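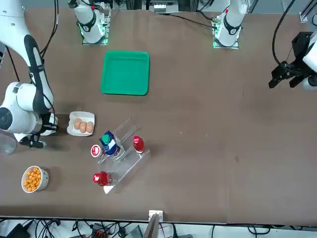
I don't believe in the twelve-minute breakfast. Cillunow sells a whole course on it for £49, and the promise is that a calmer morning makes a better worker. Better for whom? I tried the plan for 8 days in April. I ate faster, left earlier and sat at my desk feeling cross.

Perhaps some people need a timetable for toast. I suspect most need a later start — or a shorter journey — and no course can sell them that. Until one does, I'll eat slowly and catch the second bus.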